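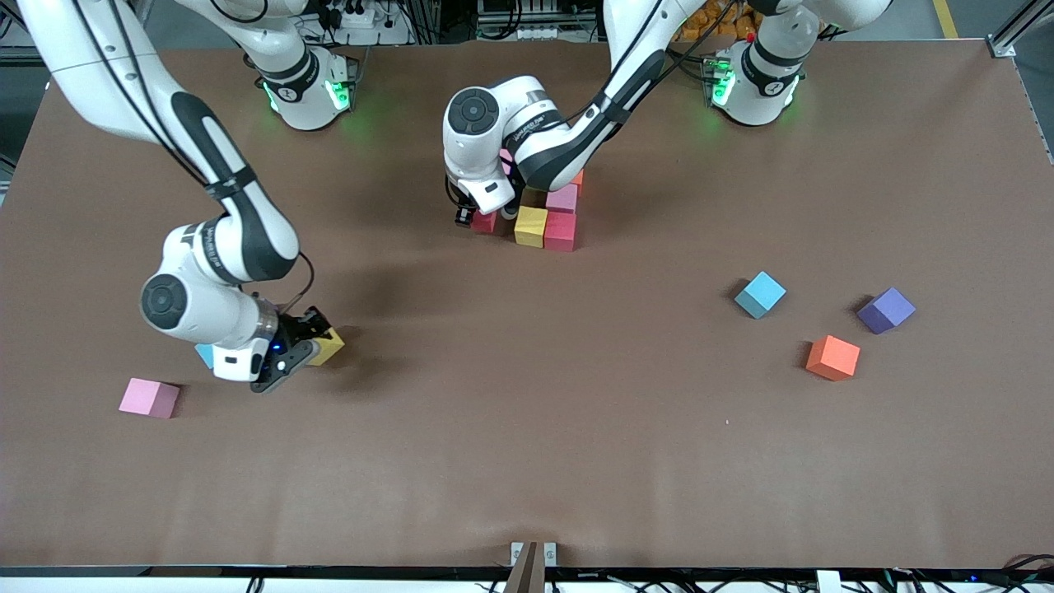

In October the customs duty on the small goods I bring in for my shop went up, and since then I read the trade news every morning before I open. I am not an economist. I sell toys and craft things in Canuncombe, and most of them come to me from another continent. A tariff is for me a line on an invoice, and this line is now bigger than the line for freight. Think of a simple foam block, a yellow cube for example, the kind a child puts on top of another one. It is light and cheap, but it takes a lot of room in a container, so I pay for the air and then I pay the duty too.

My supplier is Stekeva. For 4 years they kept the same price list, and I was grateful for it. Last month they wrote to me that the list is valid only 11 days at a time. I understand them. They buy their raw material in one currency, pay their workers in a second one and send me the bill in a third. When the ministers meet and say that the talks were "constructive", the rate moves a little, and my order costs more or less than it did at breakfast.

I asked for an offer from Plarkton also, which produces on this side of the border. The quality is good. But the smallest order is 1,000 pieces of each color, and my storage room is the size of a bathroom. Also they told me that their dye comes from the same country as my old goods, so the duty is inside their price too, only I do not see it.

Many people in the newspapers write that the foreign producer pays the tariff. In my case I can say who paid. Stekeva gave me a discount of 2 percent, I took a part from my own margin, and the rest is on the price sticker. My customers noticed it. One lady put a box back on the shelf and I could not say she was wrong.

I do not wish to write about who started this conflict. In my first country we had high duties when I was young, and they were also called temporary. I remember that my parents repaired everything, and that good shoes came in somebody's suitcase.

For the holidays I ordered less than last year, mostly the Reddy puzzles, which are flat and pack well. The second delivery I have not confirmed yet. The price list ends on Friday and I will decide on Thursday evening, after I close.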